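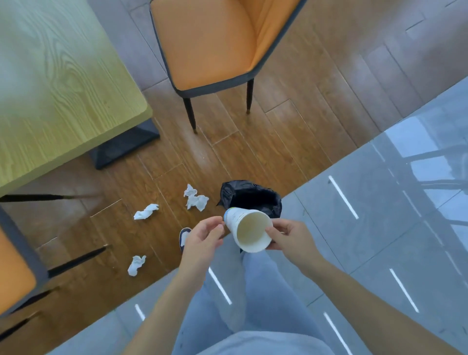 Day three of my new office policy, which is that I clean up before I go home. The policy has one employee.

Lesson so far: a trash can this small is a suggestion. Tissues land on the floor near it and everyone calls that close enough.

Paper cups are the worst. One cup and the bag's half full. I paid for a pack of 200 of these little black bags and I'm going through them like gum.

Also whatever Devovau puts in its oat creamer does not leave a cup. It moves in and starts getting mail.

I own a perfectly good mug. It's in the sink at Zarnent, where I left it in June.

Anyway, four tissues to go, then the orange chair gets pushed back in and I'm out of here.

Update: aiming. From right above it.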